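Ticket 966 – Wire bundles mixed up and one plug won't seat
Site: Purkdale workroom, curved table
Opened by: Selamawit Belay
Looked after by: Casimiro Quintana
Status: Resolved, with one item left open
Opened: Nov 23, 2019

Original request, Selamawit Belay

Hello Casimiro, and sorry in advance for the length of this, I never did learn to write a short ticket. We have been working through the wiring for the Mukach display units at the big white table and we've hit two snags that may or may not be the same snag. The first is that the small white connectors on the newer bundles are very reluctant to go home. You push, you feel something like a click, and then the lightest tug brings the plug straight back out again. The second is that the bundles themselves have become muddled. They came over from Hestham in one big carton, all lovely and tidy, and somewhere between the carton and the table the labels have parted company with the wires.

I've tried three plugs from the same bag and they all behave the same way. Hạnh tried as well and she has much better hands than I do, so I don't think it's me. Could you have a look when you get a minute? There's no great panic, but Vitalii would like to have the first unit lit up before the people from Pasichnyk come by, and I'd love to be able to tell him something cheerful.

Reply, Casimiro Quintana

Hi Selamawit, never apologise for a long ticket, I'd far sooner have too much than "plug broken, please fix". A few things to try while I finish up at the other end of the building.

Look at the little locking tab on the side of the plug. It should stand a bit proud of the body. If it's sitting flat, lift it very gently with a fingernail (a fingernail, please, no screwdrivers) and try again.

Then check which way round the socket is facing. On the older units the key was at the top, and on the newer ones it's at the bottom, which has caught me more times than I'd care to admit. A plug put in upside down will go most of the way and feel quite convincing.

As for the muddle, please don't sort by colour alone. There are red wires in nearly everything we have. Sort by what's in the whole bundle and by the wrap, and leave anything you're unsure of to one side for me.

Reply, Selamawit Belay

Thank you! The tabs were flat on two of the three, and lifting them helped one. The other still comes out. I had the key the right way up on all of them, I'm pleased to say, although I did go back and check twice after reading your note.

We've made a start on the bundles. Anything with red, blue and white together we're treating as the signal leads, and anything with orange, yellow, black and green in it is going with the lamp leads until you tell us otherwise.

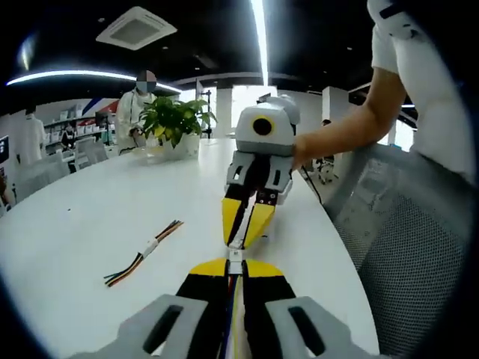

The trouble with the lamp leads is that they spring open the moment you let go of them, so Hạnh has been putting a strip round the middle of each one as we go. It's made a world of difference. Before that we were losing a good part of the morning to untangling, and I was beginning to take it personally. Is it all right for the strips to stay on when the leads go into the unit, or do they have to come off first?

I should also mention that the sheet from the carton gives the part number for the plugs as 1,645 and the bag has no number on it at all. I don't know if that matters.

Reply, Casimiro Quintana

It matters quite a lot, and well spotted. There are two plugs that look like twins until you hold them side by side. One has a slightly shorter tab and is meant for a shallower socket, and it does precisely what you describe: a nice little click and then no grip whatsoever. I suspect the bag is the short kind. I'm coming over with a handful of the right ones from my drawer.

Strips can stay on so long as they're in the middle of the run and well clear of the plug. If one ends up close to the end, slide it back, or the wires can't fan out and you'll be fighting them all the way in. Please tell Hạnh I think it's a grand idea and I wish we'd done it in August when we built the last lot.

Your colour groups are right for everything except the short leads with two reds. Those belong to the switch and can go in a tray of their own.

Note added, Hạnh Cao

Casimiro has been and gone, so I'm writing down what we did while I still remember it. He brought the longer-tab plugs and the first one went in and stayed in. We gave it a proper tug, then a rather rude one, and it held. We then went back to the plug that Selamawit had managed to get working with the lifted tab and found it had crept out a little on its own, so that one has been changed too. My advice to anyone reading later would be not to trust the lifted tab as anything more than a quick test.

For fitting, it's easiest if one person steadies the wires just behind the plug and a second person guides the plug itself. On your own you tend to push on the wires, they bow out sideways, and all your effort goes into the bend. Keep your grip close to the back of the plug but don't pinch the wires where they enter it.

The bag of short-tab plugs has been taped shut and marked, and it's on the shelf by the door. Please leave it there for now.

Note added, Vitalii Zakharchenko

Just to say thanks to all of you, I know this was fiddly. I've rung Hestham and they have been very decent about it. They think the bag was packed from the wrong bin and they're sending more than 29 of the correct plugs, which ought to see us through with a few spare. Solomiia will watch out for the parcel, as she's usually nearest the front.

Could someone please add a line to the sheet about the tab length? I'd hate for us to have this same conversation next year.

Closing note, Casimiro Quintana

Line added to the sheet, in my neatest writing. I've also stuck one of each plug to the card at the top so you can compare them with your own eyes, which beats any description I could come up with.

Cause: short-tab plugs supplied in place of the standard ones.
Fix: replaced with standard plugs from the drawer, each one tug-tested after fitting.
Bundles: regrouped by full colour set, strips kept to the middle of the run, switch leads kept separate.
Still open: replacement plugs from Hestham. Solomiia Zakharchenko to note here when they arrive.

If any of the plugs already fitted start to creep, reopen this ticket instead of starting a fresh one, please, and say which unit it's in.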